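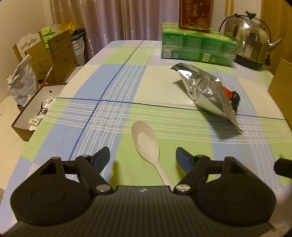

I have eaten lunch at my own table for 15 days in a row now, which may not sound like much to you, but until November I was a standing-at-the-counter person. Or a sitting-in-the-car person. The table was where the mail lived!

What changed things was the tablecloth. It's checkered, pale green and light blue and off-white, with thin white stripes and some dark navy lines running through, and I got it from the little secondhand place in Telcombe that Sveva told me about. I wasn't even looking for one. I went in for a lamp (they had one lamp, it was a duck) and came out with the tablecloth folded under my arm. It was marked down because of a pulled thread at one corner that I still haven't managed to find again.

My grandmother kept a cloth on her kitchen table all year round and only took it off to shake the crumbs out the back door. I always figured it was an old-lady thing, and I guess I'm there now, at 4 in the afternoon, shaking crumbs over the railing and waving at whoever looks up.

Anyway, lunch. I've been keeping it really simple. I'm on a kick of things that come in foil pouches, partly because I'm lazy and partly because Zlatko cleared out his camping bin and handed me everything he didn't want to carry anymore. Some of it's great. There's a lentil one I would buy with my own money. There's also a "creamy pasta" that I will not be discussing.

I still grab a white plastic spoon half the time, even though there's a whole drawer of real ones about three steps away. I have a bag of the plastic ones left over from the block party and I can't bring myself to throw them out, so I use them and wash them and use them again. They're fine for soup. They're terrible for anything frozen, and I've snapped two on ice cream, so please learn from me.

One thing I'd do differently is the size. I measured the table before I ever went shopping, wrote down 90 for the width in centimeters (my tape measure only has the one side I can read), and then left the note at home, so I guessed. It hangs down lower on the window side than on the other and I've gotten used to it. Sveva says I should hem it. Sveva also owns a sewing machine, so we'll see who ends up hemming it!

The mail lives on top of the fridge now, by the way. I haven't gone through it. If you sent me something in the last month, maybe give me a call instead.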